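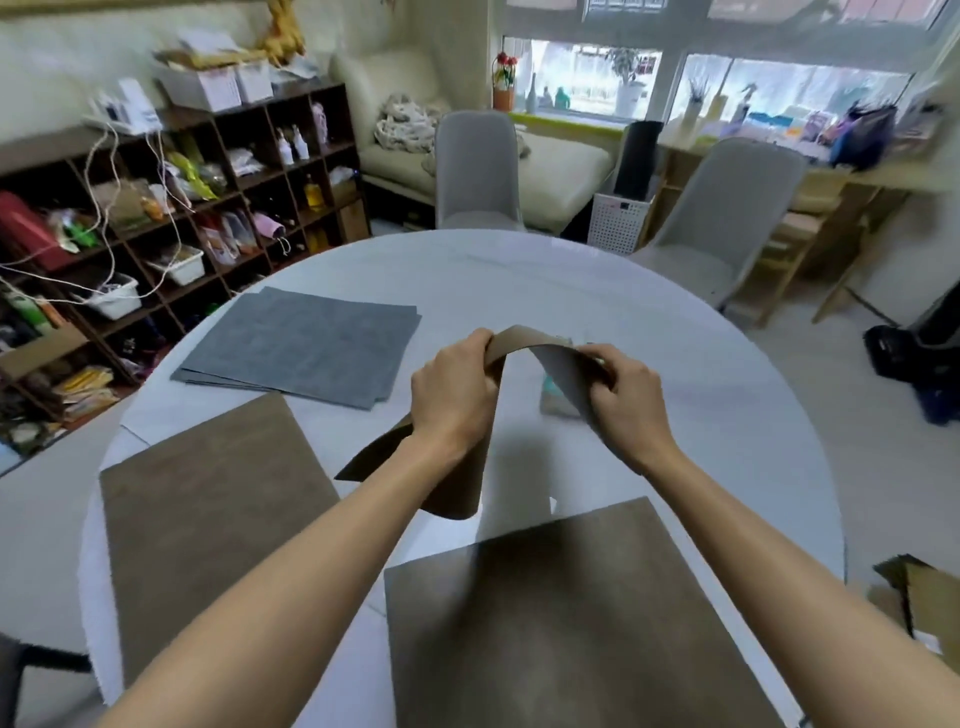
January was the month the Jedley cell stopped on us, and I want to start there before getting to the good news. On Monday morning the sheet-bending arm failed to let go of a workpiece at the end of its stroke, kept pulling, and tripped its own force limit. The sheet cracked and a piece of it landed outside the light curtain. The cell was empty of people and there were no injuries, but a piece leaving the guarded area is a safety matter and we treated it as one. The motion itself is the one we have been teaching from human demonstrations: a flexible brown sheet taken in both hands over a table and bent upward into an arch, with the right hand pulling the end into a tight curve while the left holds on near the middle, fingers curled over the top edge. That left-hand hold is what our controller was getting wrong.

What happened

The log from the stopped cycle shows the left gripper opening late. Our release signal depended on the measured grip force falling below a threshold, and with a stiff sheet at full bend the springback keeps that force high. So the arm waited for a drop that never came, and the right side carried on with its pull. We had 1,499 cycles behind us without seeing this, all on the softer stock from Eltberg. The stiffer Rothe sheets had gone in that same morning. I signed off on that change without a new bend test, and I should have asked for one.

What we have done

The cell was locked out for 5 working days. In that time the release was rewritten so that it follows the bend angle, with grip force kept only as a second check. If the two disagree, both arms hold still and the operator gets a call light. We also fitted a clear panel on the open side, between the light curtain and the walkway, and moved the reset button so it can't be reached from inside the guard.

Then came the part I have really enjoyed! We went back through the 408 hand demonstrations and looked again at how people deal with springback. They ease the curve off before they let go, nearly every time, and our first model had smoothed that right out of the data. Putting it back made the motion gentler on the sheet and much quieter — you can hear the difference from across the shop.

Where we stand

The cell is running again at reduced speed, with an operator present for every shift. Rothe stock is allowed only in the test program for now. No stuck releases so far, though I would like a longer run before I call the fault closed.

Still open: the force sensor on the left wrist reads slightly high when warm, and Cesier has agreed to look at the calibration. The incident form and the revised risk assessment are in the project folder. The delay pushes the full-speed trial into next quarter, and we are not asking for extra money to cover it.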